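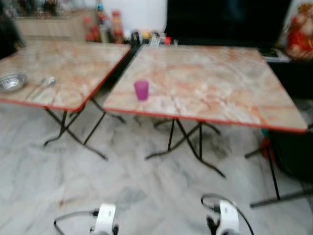
Two tables, one bowl, one purple cup. View from the head camera.

Blog > Robot notes > Collecting demos

I spent most of June recording demonstrations for the tabletop policy, and I said I would write up how it went. If you only want the short version, the number of episodes mattered less than I expected and the starting positions mattered more.

The task is simple to say. There are two folding tables side by side. The robot picks the cup up from one table and puts it in the bowl on the other. A person drives both arms by teleoperation, and we save the camera video, the joint positions and the gripper commands. One run from start to finish is one episode. We have 2142 episodes saved so far, after throwing out the bad ones.

The recording software is Ekis, which we were already using for the arm tests. It does the job. My one complaint is that it names the files by start time and nothing else, so I keep a separate sheet with the table layout for each batch. The project as a whole is called Cukcombe. I didn't pick the name.

A normal session goes like this. I set out the objects, move the arms to the rest pose, check that the grippers open and close all the way, and start recording. After each episode I put the cup back somewhere new. At first I was putting it back in nearly the same place every time without noticing. I plotted the start positions for the first batch and they made a tight little clump near the left side of the table. The policy trained on that batch would reach for the clump even when the cup was on the far corner.

So now I use a printed list. The list has 39 start positions and I go through them in order, then shuffle and go again. It's dull work but the plots look much better.

The gap between the tables gave us trouble too. The tables are light and they shift when someone bumps them, so the gap was a bit different every day. I thought about taping the legs to the floor. In the end I left them alone and just wrote down the gap at the start of each session. A policy that only works with the tables in one exact spot isn't much use to me.

Blur is the other thing. When the head turns, the video smears, and small objects on a shiny tabletop get hard to make out. I dropped 2 whole batches early on over this before deciding it was the wrong call. The robot is going to see blurry pictures when it runs by itself, so some of them should be in the training set. Now I only throw out an episode if the driver made a mistake I wouldn't want copied, such as knocking the cup over and leaving it.

Next up is the spoon. Thin metal things are hard to pick up off a flat surface, and I can't do it well by teleoperation yet, so I need to practice before I record anything. Usier sells some softer fingertips that might help. I have a set on order and they should be here Thursday.

Comments (3)

tinbench: Do you keep the failed grasps if the driver recovers and finishes the episode?

Author reply: Yes, those stay in. I tag them in the sheet so I can leave them out later if I want to compare.

lowgear: We had the same clump problem at Nishimura. Ours was a drawer handle. A printed list fixed it for us too.

Contact | Copyright, all rights reserved | Back to top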